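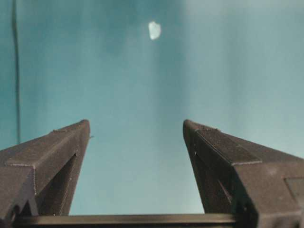

Namden Teleoperation Project: Progress Report to the Paredes Fund
Prepared by Benjamín Ocampo, Sinmont Robotics, Stemotville
29th January

1. Status

Work package 2 (demonstration collection) is on schedule. Work package 3 (policy training) started two weeks early on a partial data set. Work package 4 has not started. Spending is within the approved budget, with a small transfer from travel to printed parts, as agreed by email with the program officer.

2. Demonstration collection

The target for this period was 1,000 accepted demonstrations of the tabletop tasks. We hold more than 1,000 on disk, of which 68 are marked for review and are not yet counted toward the target. A demonstration is accepted when the operator finishes the task without touching the stop control, all camera streams are complete, and the joint log has no gap longer than 200 ms.

Demonstrations are recorded in two ways. For short reaching and placing motions the operator moves the arm by hand with the joints in gravity compensation. For anything that involves closing the gripper on an object, the operator works from the leader arm at the desk. Hand guiding gave smoother paths but poor grip timing, and the operator's forearm often blocked the side view. From the second month on, all grasping data has been collected by remote control.

Operators see the wrist view and the fixed view side by side. Most report using the fixed view for the approach and the wrist view for the last few centimeters. Small pale objects remain the hardest case. Depth is difficult to judge from the wrist view alone, and operators tend to stop short, reopen, and try again. These retries are kept in the data and labeled as such.
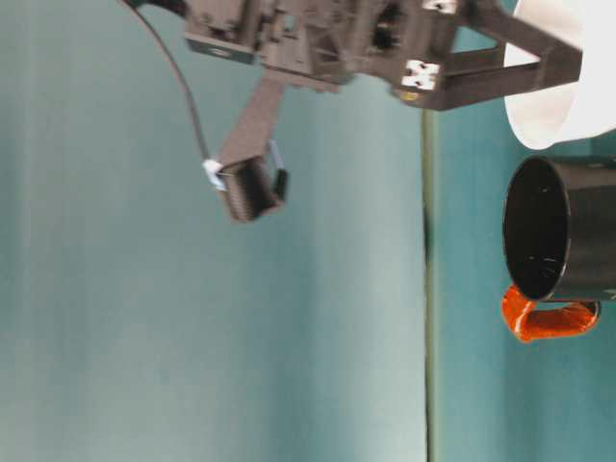

Figure 1. Gripper over the work surface, fixed view. Mug with orange handle at right.

3. Hardware

The printed fingers were revised once during the period. The new version is stiffer near the tip and takes 21 minutes to swap, including the check of the zero position. Cable routing near the finger is still a weak point. Two sessions were stopped when a cable pulled tight at the end of the wrist's travel, and we have reduced the allowed wrist rotation until a longer lead is fitted.

Marker tracking on the gripper body is used to check the calibration between the cameras and the arm at the start of each session. Drift between sessions has stayed within tolerance except after the finger swap, when a full recalibration was needed.

4. Training

A first policy was trained on the grasping subset only. It completes the approach reliably and fails mainly at closing, either early or off center. We do not consider the results ready to report as success rates. The test protocol in the proposal calls for object positions not used in collection, and those runs have not been made.

5. Issues and changes

Operator fatigue affects quality after long sessions at the leader arm. Session length has been cut and a second operator trained. The cost in collection rate was made up by faster scene resets.

The review backlog comes mostly from clock offsets between the two camera computers. A fix is in place for new recordings. Older files will be corrected by script and checked by eye.

6. Next period

Clear the review backlog. Fit the longer cable and restore full wrist rotation. Collect the two-object placing task by remote control. Run the held-out position tests and deliver the results with the May report. No change to the end date or total award is requested.

This site uses cookies to remember your settings and measure traffic. Accept all | Manage preferences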